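Household Notes: Rooms, Glass and Supplies During Periods of Shelling

Revised April. Compiled by Joar Dahlgren, with corrections from Puspita Lumenta

These notes are for apartments and small houses in the Telano district without a basement. If a public shelter is within reach before the second siren, use it. Nothing below replaces a shelter.

Choosing the room

Pick a space with at least two walls between you and the outside. The first wall takes the impact, the second stops fragments. In most Borkanlow blocks this means the inner hallway. Bathrooms are often suggested, but tile and mirrors break into sharp pieces, and a bathroom with an exterior window should be ruled out entirely. Stairwells with glazed landings are also unsuitable. Avoid the top floor if a neighbor lower down will share.

Take down framed pictures, shelves and ceiling fixtures in the chosen room. Anything heavier than a paperback goes on the floor. Wardrobes stay only if they are anchored to the wall with brackets at two points.

Glass

Tape in a cross pattern does very little. It may hold large pieces together, and large pieces are worse. Clear safety film, applied to the inside face of the pane, is a real improvement when it reaches the edge of the glass and is fixed to the sash. Clean with water and a drop of dish soap, wet the film, squeegee from the center outward, trim with a fresh blade. Allow the full drying time printed on the roll before judging the result; small water pockets usually clear without help.

Heavy curtains kept closed catch some of what the film does not. Move beds and desks out of line with windows. Before a night alert, close the curtains, then the interior doors.

If a pane is lost, cover the opening from inside with heavy polyethylene sheet, folded double at the edges and held with battens and screws. Staples alone tear out in wind. Wear leather gloves and closed shoes for the cleanup, and put the glass in a rigid bucket. Plastic bags split.

Water

A household of three should keep 90 liters in closed containers. Food-grade jugs with screw caps are best. Label each with the date it was filled, store them low and in shade, and change the water every six months. Keep a separate supply for flushing, which can be of any quality. Anjani Ngau's building keeps two lidded drums on each landing for this, marked with red paint.

Learn where the main water and gas valves are and keep the wrench beside them. Close the gas valve if you smell gas or if the building has been hit. Do not reopen it yourself. The supply company has to test the line first.

Food that needs no stove

Canned fish, beans, nut butter, dried fruit, crackers. Store two can openers. Fresh bread keeps for a few days at room temperature and goes into the rotation first – eat it before opening anything sealed.

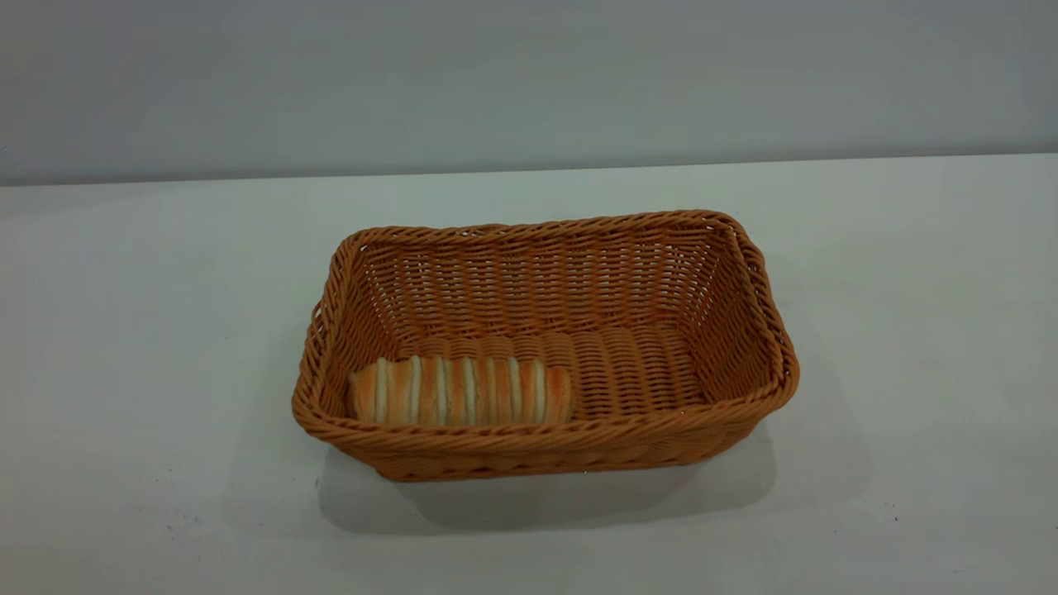
Rotate the sealed stock from the left: new items go in at the right end of the shelf, meals come off the left. Check the dates on the first Saturday of the month. Discard cans that are swollen, leaking or deeply dented at the seam.

Light and power

Use headlamps and battery lanterns. Candles are a poor choice where gas may be present. Charge power banks whenever the supply is on, including short intervals. A generator runs outdoors only, well away from doors, windows and vents, and never on a balcony. A battery carbon monoxide alarm belongs in every home that burns anything.

The bag by the door

Documents in a zip pouch, prescription medicine for a week, tourniquet, pressure dressings, whistle, cash in small bills, spare glasses. A tourniquet is only useful to someone who has practiced with it. Adi Sumampouw teaches the two-hour session at the Menon clinic.

After an alert

Wait for the all-clear. Do not touch metal fragments or unfamiliar objects in yards, gutters or on roofs, even small ones. Move away by the path you came in on, keep others back, and report the location by phone from a distance.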